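**Drutholm Rugby Club responds to league expansion plan**

DRUTHOLM, March – Drutholm Rugby Club will not back the Trarkeck League's plan to grow to 16 teams until it sees how the extra travel will be paid for.

The league says two new clubs will bring bigger crowds. We would like to believe it. Our home games drew an average of 437 people last season, and the last round of expansion was sold to us with the same promise. Gate numbers the year after were flat.

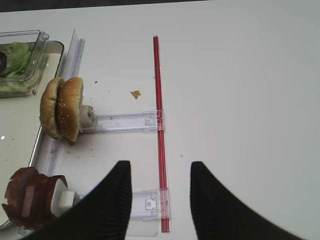 *A sesame-seed bun on a white tabletop.*

The longest new away trip, to Gorasent, is nearly 400 miles each way. Most of our players have day jobs. The league's proposal gives travel one paragraph and names no sponsor – it says only that "talks are going well." We have heard that before, too.

Drutholm has asked for a full budget, a draft schedule and a written answer on player insurance before clubs vote in May. If the numbers hold up, we will say so.

Season tickets remain on sale at the Võ Field box office, at last year's prices.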